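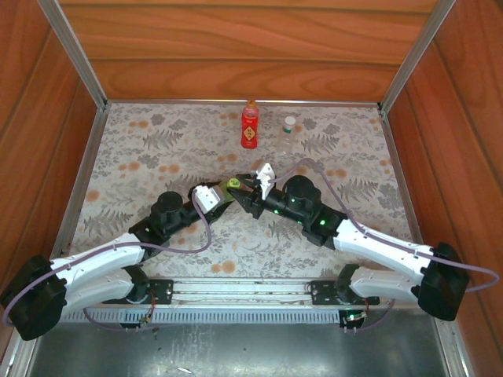 Benjie Padilla reckoned the trouble with most rules about robot arms was that they were written by people who had gone home by the time the arms were switched on. He had said as much at the end of a long Thursday meeting, and Rosalinda Quiambao, who was sitting next to him, wrote it down on the back of her agenda and has kept it ever since.

Filed under: Workshop Practice, People
7 min read

I heard the story from Rosalinda herself, over a pot of tea and a plate of something sticky with coconut on it, in the little kitchen at Dristeck. She had promised me half an hour and gave me most of an afternoon. We were there to talk about the house rules she has been putting together for two-armed benches, the sort where a pair of small arms share one tabletop and pass things to each other, and she is a person who likes to begin at the beginning.

"When I came here there were 31 rules," she said, pouring. "They were lovely rules! Somebody had taken great care over them. But if you asked anyone on the floor to tell you even a handful, they'd look at the ceiling, and then they'd tell you the one about not bringing soup in."

She has got the list down to eight, and it fits on one side of a sheet of paper. The soup rule survived, though it now says "food and open drinks", which she feels is a loss.

The one she talks about most is the handover rule. Two grippers coming together over the same small object is, to her mind, the moment when a shared bench most needs somebody's full attention, and so the rule says that whoever is running the session keeps their eyes on the table and one hand by the stop button until the arms have parted again. No typing, no chatting over the shoulder, no reaching in to straighten the thing being passed.

"It's the reaching in," she said, and put her cup down to show me, one hand creeping across the tray towards the biscuits. "It's such a natural thing to do. You see it's a bit crooked and you want to help. You'd do it for a child with a shoe. And these are small arms, they look friendly, so people forget they can still give you a nasty pinch. I've done it. I had a blue thumbnail for most of November and I had to explain it to my mother."

I asked whether people mind being told to stop helping. She thought about this for quite a while.

"Charito minded," she said eventually. "Charito Evangelista minded very much, and she was right to, in a way, as the first version just said 'Do not touch'. Well, when? Ever? She'd been setting out the bottles every morning for years. So we sat down together and rewrote it. Now it says you stop the arms, you say 'stopped' out loud, you wait for the other person to say it back, and then you can touch whatever you like."

Saying it back was borrowed from Stasiv, where Jingyi Wan had been using it on much bigger machines. Rosalinda was doubtful at first and thought everyone would feel silly. They did feel silly, she told me, for a couple of weeks, and then it became like saying "bless you".

There is a rule about cables too, and I must confess I had not expected to enjoy it. Each arm is moved slowly through its whole reach at the start of the day while someone watches the cable and nothing else. If it pulls tight or catches on anything, it is re-routed before work begins. Rosalinda used to let people do this at the same time as checking the grippers, but she found that eyes drift towards the gripper, "because that's where the face would be", and so the two checks are now done separately.

Then the bottles and packets themselves. Anything that goes on the table has to be closed, and it has to be something you wouldn't mind seeing dropped. Cloths are allowed, patterned ones included, provided they lie flat and have been smoothed out by hand before the power goes on. She was firm about the smoothing.

I wondered how she knew any of it was working. She keeps a notebook, it turned out to be a school exercise book with a shopping list inside the cover, and in it people write down the times they nearly broke a rule. There are 84 entries so far. Names are optional. Rhea Tagle signs all of hers, with the time, and sometimes a small drawing.

"I read it on the bus," Rosalinda said. "If the same thing comes up again and again, I don't go looking for the person, I go and look at the rule. Usually it's a badly written rule. The one about keys and lanyards, I've had to change that twice and I'm still not happy with it."

Other workshops have begun asking for the sheet, and she sends it to anyone who writes, with a note asking them to cross out whatever doesn't suit their own benches. Grultik crossed out the one about cloths. She was a little hurt, I think, but she has been to see their tables and admits they have no use for it.

By then the tea was cold and somebody at the door wanted her for the afternoon session. She wrapped two of the coconut things in a paper napkin for me, told me to eat them outside, and went off down the corridor, rolling up her sleeves.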